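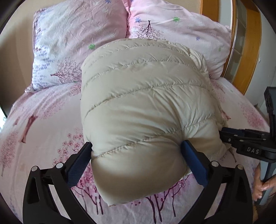
How long does an indoor cricket match take, and do I need to have played before?

A full match runs a little under an hour and a half, and plenty of the people who come along in February have never held a bat. You'll be put in a pair, you'll bat for a set number of overs together, and you'll bowl a couple of overs whether you think you can or not. If you can toss a ball underarm to a friend, we can work with that for your first night.

I've been getting that question a lot, so I thought I'd put it at the top of the club notes this month and then ramble on a bit underneath, as I usually do.

The winter league at the Lund hall is now past its halfway mark and it has been a lovely, scrappy sort of season so far. Six teams signed up in the fall, which is two more than we had last winter, and every one of them has won at least once. Lovum are on top of the table, and fair play to them, they've fielded better than anybody. Their wicketkeeper has a habit of standing right up to the stumps even to the quicker bowlers, and the run outs keep coming. Murnetti are right behind on the same number of wins but with a poorer run rate, thanks mostly to that awful evening before the break when they lost three wickets in one over and every one of those cost them five runs.

For those of you who are new to the indoor game, that is the part that takes some getting used to. When you're out you don't go and sit down. You stay in and keep batting with your partner until your overs are done, but the team loses five runs each time. It makes for a funny sort of nerve – you can swing hard and enjoy yourself, but your captain may be giving you a look from behind the net. My own first match (a long time ago now, and in a hall with a terrible leak over the bowler's run-up) I finished on minus 7, and I was so pleased to have hit the back net once that I didn't notice until somebody showed me the scorebook.

The match everyone has been talking about was Narkiven against Murnetti. Narkiven needed 6 from the last two balls with Ketill Skov on strike, and Ketill, who had spent most of his innings poking the ball into the side net and running like mad, finally got hold of one. It hit the back net on the full and that was that. I don't think I've ever heard the hall so loud. Well played to both sides, and thank you to the Murnetti bowler, who walked the whole length of the pitch to shake his hand before the umpire had even finished signaling.

A few bits of housekeeping. Please bring shoes with non-marking soles. The hall has been very patient with us, but there are black streaks at the far end again and I'd like us to stay on good terms. Gloves and bats are in the big bag by the scorer's table, and there are smaller sizes for the juniors in the side pocket. If you borrow the left-handed gloves, do put them back as a pair! Warm-ups start at 6:30 in the evening and the first ball is bowled at 7 whether or not both teams are complete, so let your captain know if you're running late.

We could also use another umpire or two for the second half of the season. You don't need a certificate, just a decent grasp of the rules and a thick skin for the occasional groan. I'll sit with you for your first match and we can share the scoring between us. Send me a note or catch me by the nets after play.

Next up is Lovum against Narkiven, and the tea urn will be on from the start.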